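About Us

Hi, and welcome to Purkeck! I run the place, I write this page, and I make the tea when we've got people in, so if you've come along to one of our open days we've probably already met.

We're a small robotics workshop and training school. We started in February with 2 benches and a lease on the old paint shop at Trullholm (the smell took ages to shift, sorry to anyone who came early on). What we do is teach robot arms the sort of jobs you do at home without thinking: opening cupboards, pulling out drawers, putting the mugs back. It sounds like nothing until you try to program it, and then it's your whole week.

Most of our practice happens in simulation first. Our kitchen software is called Ukesum and I'm a bit proud of it. We can try the same drawer over and over without chipping anybody's benchtop, change the colours and the cabinets, and start again before the kettle's boiled. Once we like how something's behaving we move it over to Prado, our real arm, who lives behind the yellow line and gets far more fan mail than I do.

Open days are my favourite part of the job. Over 342 people have come through the roller door so far, in groups of 30 at the most, and we've had apprentices, retired fitters, a whole netball team and plenty of kids who asked better questions than their parents did. You get a short talk, a go at steering the simulated gripper with a hand controller, then a demonstration with Prado. Wear closed shoes, please! Parking is around the back beside the tyre place, and there's a ramp at the side entrance.

The exercise everyone gets is the knob. You bring the fingers in on either side, line them up and have a go at closing on it. People who play a lot of video games come in much too fast, and people who've hung a cupboard door tend to take their time.

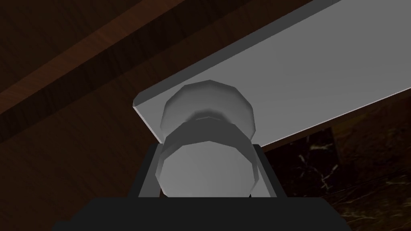
Lining up on the knob in our simulated kitchen, with a gripper finger on each side.

If you'd like to bring a class, a club or just yourself, send us a message through the contact form and tell me what you're keen to see. We can do a longer session for schools, with time on the programming side, and I'm happy to talk to careers groups as well. Bring a hat if it's warm, as the queue is outside and there's not much shade.

Page last updated October 6, 2020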